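**Skekine, 2019-12-09**

Tindall Residences has changed the way clothing is sorted and put away in its furnished apartments at Skekine. The new procedure moves folding from the laundry room to the bedroom and applies to all 19 units in the building. It replaces a routine in place since April, under which clean clothes were folded downstairs and carried up in stacks.

Marit Magnusson, who runs housekeeping at the site, said the old routine produced too much repeat work. Stacks shifted in the elevator, and many shirts had to be folded a second time before they went into a drawer. Clothes now travel unfolded in a bag and are handled once, on the made bed.

The bed is made first. The duvet is pulled flat, the top sheet is turned back, and pillows stay at the head end. Garments are then laid on the duvet with space between them, so that each can be picked up without dragging the next. Dark items are checked for lint before folding. T-shirts with a printed front are folded with the print inside, a step added after residents complained of cracked lettering. 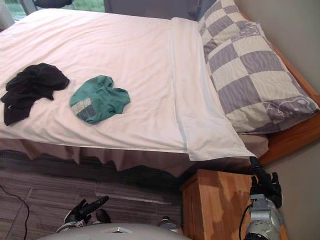

Why fold on the bed and not on a table?

A made bed gives a wider flat surface than the tables in most bedrooms, and it stands close to the drawers where the clothes end up.

Staff start with the largest garment and work down to socks. Each shirt is smoothed by hand, the sleeves are turned in, and the body is folded in thirds to match the depth of the drawers, which are 700 millimeters wide in every unit. Sweaters are folded once across and stacked flat. Anything found damp goes back in the bag and is returned to the dryer.

According to the housekeeping log, 3569 garments were put away during the trial period. Of these, 783 were T-shirts, the largest single group. The log does not record time spent per room, and Magnusson said no figure for labor savings will be given until the next review.

Bed linen is not affected by the change. Sheets and pillowcases are still pressed and folded downstairs on the long table, then stored in the hall closet on each floor. Patterned pillowcases owned by residents are washed separately from house linen and put back on the same bed.

The written procedure, titled Gradus, is posted inside the closet doors. A shorter version for residents who do their own laundry will be available at the front desk. Tindall plans to introduce the same routine at its Dusero building in April.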